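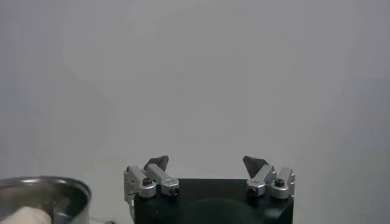
A robot gripper against a pale wall. Picture: Tirnell Courier

POLICE officers who went looking for a stolen van before breakfast came away with one of the best hauls of stolen tools the Brosemden area has ever seen, and on Saturday the first of them went home with their owners.

Detectives working on Operation Utis forced the doors of a row of lock-ups behind the old bus depot in Tirnell shortly after 5am. The van was in the second one, on false plates. Behind it, stacked on pallets and wrapped in blankets, were drills, planers, nail guns, laser levels, chop saws and box after box of hand tools. By the time the last unit had been cleared the officers had logged 966 items, and they had run out of labels twice.

Three men were arrested at two addresses in Brosemden the same morning. They have been questioned on suspicion of handling stolen goods and conspiracy to steal, and have been released on bail while the inquiry goes on.

It is a terrific result for a small team. Operation Utis was set up last winter after a run of van break-ins that hit plumbers, roofers and kitchen fitters all along the valley, often two or three in a night on the same street. The thieves peeled back side doors or cut through the roof, took whatever they could carry in four or five minutes and were gone. Several self-employed people lost everything they worked with, and some had to turn down jobs for weeks.

Detective Inspector Helju Dambrauskienė, who leads the team, said the size of the find had surprised even those who were expecting something big.

"We had good information about the van and we hoped there might be a few tools with it," she said. "Then the second door went up, and the third, and it just kept coming. I had one young officer on the phone to me laughing, she couldn't believe it. There were people in that room who had sat with victims and taken statements from them, and they were recognising things."

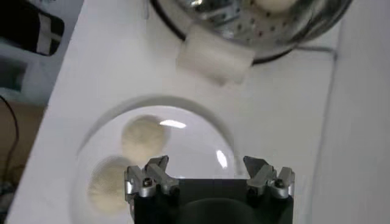

The breakthrough came from an unusual quarter. Adeyemi, the joinery firm on Station Road, was broken into in December and lost most of a workshop's worth of kit, including a set of Japanese chisels that had been in the family for two generations. In spring one of the firm's apprentices spotted the same set for sale online, with a burn mark on the handle of the widest chisel that he knew very well, having put it there himself with a dropped soldering iron. He took a screenshot, rang the police and, sensibly, did nothing else.

Officers arranged to buy the set and followed the seller home. From there they spent the best part of ten weeks building up a picture of who was coming and going, and which lock-ups were being rented under which names. They now believe the group was stealing to order in some cases and selling the rest through car boot sales and online accounts that were opened and closed every few weeks.

So far 450 of the items have been matched to a crime report, through serial numbers, postcodes scratched into casings, paint splashes and, in one case, a child's dinosaur sticker. That leaves plenty still to place, and the team is keen to hear from anyone who has had tools taken in the past two years, including people who never reported it.

Saturday's open morning at Brosemden police station was the first chance for owners to come and collect, and what a morning it was! The queue was down the steps by half past eight. Forty-seven people left with at least one thing that belonged to them, and there was a cheer when a retired stonemason was handed back a canvas roll of punches he had written off as gone for good. Two electricians who had never met discovered they had each been sold the other's drill, and swapped them over in the car park once the paperwork had been signed.

DI Dambrauskienė was there from start to finish, sleeves rolled up, carrying crates out from the store. "You spend a lot of this job giving people bad news," she said. "I've had more hugs from plasterers today than in my whole career, and I'll take every one of them."

She was careful to say that the case is far from over. Officers are still tracing a second vehicle, a dark grey pick-up thought to have been used in several of the thefts, and are going through phones seized during the arrests. She also asked buyers to be wary of professional tools offered for a fraction of the shop price with no box, no charger and no receipt.

Tirnell traders have already begun to change their habits. A group of them now share a message thread for reporting anything odd near parked vans, and the police have been marking tools free of charge on market days, with a steam of willing customers each time. The next marking session will be held outside the library, and there is no need to book.

A second open morning is planned once more of the items have been matched. Photographs of the unclaimed tools are going up on the force's website in batches, starting with the power tools. Anyone who sees something of theirs should bring proof of purchase if they have it, but old photographs, serial numbers from insurance papers or a good description of any marks will all be considered.

The Japanese chisels are still in the evidence store and will stay there until the case is finished. Adeyemi has been promised a call on the day they are released.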